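Course Handout 7
Gravity Loads and Simple Supports
Department of Building Technology, Foledberg Technical College

Purpose of this handout

This handout accompanies the seventh lecture and should be read before the tutorial. It covers the way vertical loads travel through a small building, the main kinds of support, and the section shapes used for beams. Students are expected to bring a calculator and a copy of the load tables to the tutorial. The worked problem at the end is to be attempted in advance.

7.1 Dead load and live load

A dead load is the weight of the building itself: floors, walls, roofing, fixed equipment and finishes. It does not change from day to day and can be worked out from the drawings once the materials are known. A live load comes from the use of the building. People, furniture, stored goods and movable partitions all belong in this group. Snow is treated separately in this course and will be taken up in Handout 9.

The two kinds of load are kept apart in calculations until the final step. Dead load is known with more confidence than live load, and the design rules apply a different factor to each. Students who add the two together at the start will lose marks even where the total is correct, as the factors can no longer be applied properly.

7.2 The load path

Every load must reach the ground. The route it takes is called the load path. In an ordinary timber floor, the load on the boards passes to the joists, from the joists to a beam or bearing wall, from there to a column or foundation wall, and finally through the footing to the soil.

When tracing a load path, begin at the highest point and write down each member in turn. At each connection, ask what force is being passed on and in which direction. A path that ends at a member with nothing under it shows either an error in the drawing or an error in the reading of it. Both occur in practice.

The Wainwright warehouse, discussed in the lecture, is a useful case. Its upper floor was altered after the original columns had been designed, and the new beams were placed off the column lines. The load reached the columns through short transfer beams that had been sized for lighter use. The drawings are held in the department library and may be consulted on request.

7.3 Tributary area

The tributary area of a beam is the part of the floor whose load that beam carries. For evenly spaced parallel beams with simply supported joists, it extends halfway to the next beam on either side. An edge beam therefore carries half the area of an interior beam of the same length, plus any wall that stands on it.

For columns the same rule is applied in both directions. Sketch the floor plan, draw lines midway between the columns, and shade the area that belongs to the column in question. The sketch must be handed in with the calculation.

7.4 Kinds of support

A roller support prevents vertical movement and allows the beam to move along its length and to rotate. A pinned support prevents movement in both directions and allows rotation. A fixed support prevents movement and rotation alike.

A beam resting on one pin and one roller is called simply supported. Its reactions can be found from the equations of equilibrium alone. A beam with two fixed ends requires further methods, which are taught in the second half of the course.

7.5 Section shapes

Material placed far from the neutral axis of a beam does more to resist bending than material placed close to it. The rectangular section is simple to produce but keeps much of its material near the middle. The I-section moves material to the top and bottom. The T-section has a single flange and a stem, and its neutral axis lies nearer the flange. It is common in concrete floors, where the slab serves as the flange and the beam beneath it as the stem.

The position of the neutral axis in a T-section is found by dividing the shape into two rectangles, taking the area of each about a common base line, and dividing the sum by the total area. Students should practice this with several proportions until the steps are familiar.

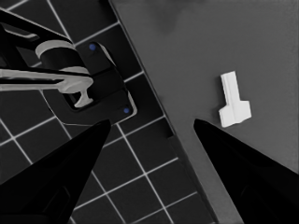
7.6 Worked problem

An interior beam carries a total uniform load of 507 pounds per foot over a simply supported span of 12 feet. Find the reaction at each end and the greatest bending moment.

Total load: 507 x 12 = 6,084 pounds
Reaction at each end: 6,084 / 2 = 3,042 pounds
Greatest bending moment: 507 x 12 x 12 / 8 = 9,126 foot-pounds

Repeat the calculation for a point load of 2,165 pounds placed at midspan, ignoring the uniform load. Draw the shear and moment diagrams for both cases on the same sheet and label all values with units.

7.7 Reading and submission

Read chapters 4 and 5 of the course text. Solutions are to be placed in the department box by 4:00 p.m. on the day before the tutorial. Late work is accepted only with the written agreement of the instructor.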